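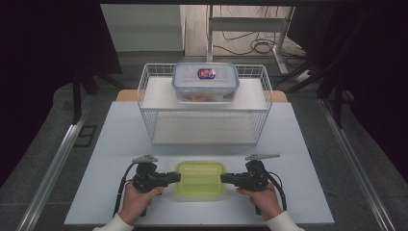
Hand-held grippers on either side of a yellow-green container at the Flindthorpe workshop.

Shared Tools, Shared Data

September 17, 2021

Members of the Flindthorpe community workshop have spent the months since June building a pair of hand-held grippers and recording ordinary kitchen tasks with them. The project, named Cokomon, is intended to supply training material for a low-cost robot arm that the same members plan to assemble next year.

Each gripper is held like a tool and worked by the person's own fingers. The motion of the jaws is logged through a cable, and the recordings are later matched to the arm's joints. Parts for the first pair cost $340, paid from the workshop's equipment fund. The jaws were printed on site. An earlier design, known as Bellamy, was set aside after its hinge pins wore loose.

The tasks themselves are modest. A food container is lifted, turned and set on a wire rack, or moved from the rack to the table. Clear plastic has proved the hardest material for the software to follow, and colored boxes are used in many of the sessions for comparison. Of the 3,000 recordings planned, 2,000 are complete. A review in the summer rejected 473 further attempts, most of them for dropped signals.

Drawings for the gripper will be released to other workshops under the Vestier license, which permits repair and modification but requires that changes be published. Work on the arm's base begins once the remaining recordings are finished. Members who wish to take part may reserve a two-hour session at the front desk.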